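The 24 bus to Drekville

I moved to Pladell for the quiet, and I got it. What I also got was the 24, a bus that runs to Drekville four times a day if you believe the timetable and two if you believe your own eyes.

The timetable is a lovely piece of writing. It has footnotes. One of them says the 7:10 does not stop at the library "except when it does," and I have now been aboard for both versions. 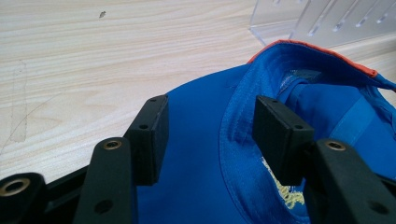 Last December the county raised the fare and put a screen in the shelter to tell us when the next bus is due. Mine said 284 minutes. I went home, made soup, ate the soup, and came back to find it still said 284 minutes, with the bus pulling away behind it.

My sister thinks I should buy a car. She has a point, and she also has a car, which spent most of the fall at the shop. I've had a decent amount of reading done in that shelter, and the bench is new.

Anyway, if you're headed to Drekville, the morning one is your best bet. Bring exact change.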